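Ticket 1630: Tapia table rocks, but only at one end
Opened December 25, 2023 by Maricruz Maldonado, Novton workroom
Product: Tapia worktable, white top, four screw-in legs with adjustable feet
Order: 494
Status: Closed, with reservations

I'm opening this on Christmas Day because the table has now been given a whole holiday morning of my life and I would like that recorded somewhere official.

The Tapia rocks. It has rocked since we put it together in September, gently at first, in a way you could blame on the floor or on your own character. Press on the end nearest the window and the opposite corner lifts and comes down again with a small click. If two people are using the table, one writing and one cutting, the click becomes a sort of conversation.

Tried so far: folded card under the foot (flattened by lunchtime). Thicker folded card (table now leans the other way). Turning the table round, on the theory that the dip in the floor would meet a longer leg and they would cancel out. They did not cancel out. They joined forces.

I have read the leaflet. It says to "adjust feet until level" and shows a smiling person with a screwdriver. The feet have nowhere to put a screwdriver.

Reply from Citlali Meléndez, Urnberg customer support

Thank you for the detailed report, and I'm sorry about the smiling person. We have had letters about the smiling person.

The feet on the Tapia turn by hand, clockwise to go up into the leg. Before you touch them, could you check two things? First, whether the rock is in the feet or in the top. Loosen nothing, lift one end a finger's width and set it down. If the click comes from above your knees, the leg plate is loose. If it comes from the floor, it's a foot. Second, please send a picture of the top so I can note the finish on the ticket. The Tapia was sold in more than one, and the leg plates differ between them for reasons that were settled before I got here.

Maricruz Maldonado, next morning

Did the lift. The click comes from above the knees, or at least from above mine. Picture attached.
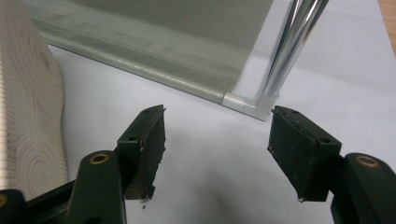

I've also been underneath with a torch, and found that the plate at the clicking corner is held on by screws of two different lengths. I can only assume I did this in September, in the last hour, when everything that fitted in a hole was considered correct. As to the finish, it's the white one, which I suppose you can see for yourself, and which I chose because it would "brighten the room". It does brighten the room. It also displays every pencil line to anyone passing the door, so if you have advice on that I'll take it under the same ticket number.

Citlali Meléndez

White is noted, thank you. That means the newer plate, and the newer plate wants the short screws throughout. The long ones in your bag are for the crossbar. If a long one goes in the plate it reaches the end of its hole before the head is tight, and the plate is left with a little room to move. That would be your click.

Please turn the table over on a blanket (two people, the Tapia is heavier than it looks), take out the long screws, put the short ones in and tighten in turn, a bit at a time, going corner to corner. Then look at the crossbar, where I expect you'll find the missing short ones pretending to hold something up.

For pencil: a plain white rubber, then a damp cloth. Please don't use the scouring powder. I know it works on the sink.

Maricruz Maldonado, that evening

The crossbar was indeed being held up by good manners. Screws swapped, all of them, including 3 I had to coax out with pliers. Table turned back over. The click has gone.

It still rocks, silently.

Citlali Meléndez

Progress of a kind. Now it really will be a foot. Put the table where it's going to live, find the foot you can slide a sheet of paper under, and turn that one anticlockwise until the paper grips. Leave the others alone. Most people adjust all four and then ring us.

Maricruz Maldonado, two days later

I adjusted all four. I did not ring you, so please give me some credit.

Started again from fully wound in, did it with the paper, and the table now stands still with both of us leaning on the window end. I've moved it 31 centimetres further from the wall to find a kinder bit of floor, and we all walk round it sideways. The pencil came off. One line didn't, and I have decided it's a ruler.

You may close this. If it starts again I'll quote this number.

Citlali Meléndez

Closing. I've passed your remarks about the leaflet to the people who make the leaflet.

Related tickets
Tapia: crossbar fitted upside down, does it matter
Tapia: spare feet, where to order
Zinov stool: one leg shorter after "levelling"
Zinov stool: squeaks when nobody is on it
Removing felt-tip from white tops
Assembly leaflet: general comments (long)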